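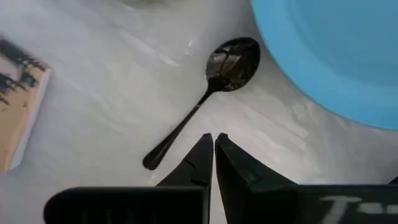

Figure 2. Dark metal spoon, bowl side up, on a pale surface.

Hanne Kauppinen wrote back on our first draft that household spoons shouldn't be trusted for measuring cough syrup at all, and I mostly agree with her. Still, people use them! We mailed our survey to 500 homes in Koskela in April and asked how they dose syrup, and over half the replies named whatever spoon was in the drawer. My own kitchen is no better – I own 9 spoons I'd call teaspoons and they don't match.

So for this part we asked people to pour what they thought was 15 milliliters, first with their own spoon (the kind of thing in Figure 2) and then with a marked cup. Arvo Oksanen did the weighing. I had guessed the big spoons would cause the trouble, but the shallow ones gave us more spread, and people stopped pouring at very different points. Section 4 has the numbers by age group.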